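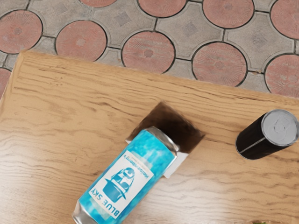
Sim table, oak-colored top, two cans lying down. The blue one is the Blue Sky can.

can it clear a table yet? (cans edition)

flokum_fan
OK so I've been putting my evenings into this since January and I want opinions. The chore is the dumbest one I could think of: two drink cans lying on their sides on a patio table, pick them up, put them in the recycling. I do it with one hand while holding a phone. My policy (trained in sim with the Flokum toolkit, nothing fancy) gets both cans in 40 out of 100 tries. Is that good? I truly can't tell anymore. I see clips online of machines folding shirts and I feel like I'm stuck in kindergarten.

torquewrench88
40 is not good. Sorry! If I hired somebody to clear tables and they got it done 40 times out of 100 they'd be gone by lunch. This is what I keep saying in every one of these threads – machines can't do housework yet and we should stop pretending it's right around the corner.

pallet_jockey
Depends what you compare it to. We have a Driltent cell at work that moves cans all day long and hardly ever misses one. But those cans stand upright, same size, same spot, on a belt. Lay one down and the whole line stops and somebody walks over (usually me). So I look at two cans on their sides at different angles and I think yeah, that's the hard version.

torquewrench88
A toddler can pick up a can lying on its side.

pallet_jockey
A toddler can also put it in the toilet. I'm only saying the lying down part matters. A can on its side wants to roll, and you have to come at it across the body and not along it.

flokum_fan
Right, that's most of my misses. If the hand comes down a little off center it pinches the curve and the can squirts away across the table. The other bunch is the blue one. There's a white card or sheet thing under it and a dark brown square behind that, half tucked under the top end, and the policy goes for the card. It'll grab a corner and drag the whole business toward itself, can and all. The black one has bare wood on the side facing the blue can, and it does much better on that.

mossy_gutter
Could the black one being shiny be hurting you too? I had a terrible time with glossy stuff on my shop camera. Anything with a bare metal end turned into mush in the depth image.

flokum_fan
Less than I expected, but it's sim, so I get perfect depth if I ask for it. I know, I know. That's cheating.

torquewrench88
So it's 40 with perfect depth, in a computer, on a table where the wood grain is the messiest thing going on. You see why I'm grumpy.

mossy_gutter
The background isn't exactly plain though. Those round red tiles in the paving would have fooled my old detector for sure, it called every circle a plate. And you've got grain running all over the tabletop. I kind of like it as a test.

nern_and_bolt
Long time lurker, I do maintenance at a small shop that packs garden hardware. We had a Nernden arm in on trial to clear offcuts off a bench. Short version: it did fine on Friday when the rep was standing there and then we spent two weeks tidying the bench so that the arm could tidy the bench. We sent it back. My boss still wants one. I'm somewhere in the middle – I'd take it for the night shift, where it can be slow and wrong and try again and it's no skin off anybody's nose.

pallet_jockey
That last bit is the part people skip. How many of flokum_fan's misses would be fixed by just trying again?

flokum_fan
Ooh. Good question, hang on, I only ever scored the first attempt. I'll run it tonight.

torquewrench88
Retrying is fine until the can has rolled off the table.

flokum_fan
OK ran it! Same 100 starts, but now it's allowed a second go if the hand closes on nothing. I'm up 18, so 58 get both cans in. Most of the rest are cans gone over the side, so torquewrench88 gets a point too, ugh. The card problem hardly changed, because when it grabs the card it thinks it's holding something and never asks for another try.

mossy_gutter
Can you check the width of whatever it's holding? A card and a can shouldn't close to the same gap. That's a five minute fix, no training needed. The Vandenberghe tutorial has a bit on it, in the chapter on grasp checks.

torquewrench88
58 I'd call a decent hobby result. I still wouldn't let it near my kitchen. Wet glasses, a fork under a napkin, the dog's nose in everything. Come back when it does the table after a birthday party.

pallet_jockey
I wouldn't let most of my relatives near that table either.

flokum_fan
Going to add the width check and put a little lip on the bin so it quits bouncing them out. Will post numbers when I have them. If anybody has a good way to approach a can lying diagonal to the arm, please tell me, my wrist angles are a mess.

nern_and_bolt
Go straight down with the fingers on either side of the middle, and twist the wrist before you drop, not during. Took us a whole afternoon to figure that out with bits of pipe.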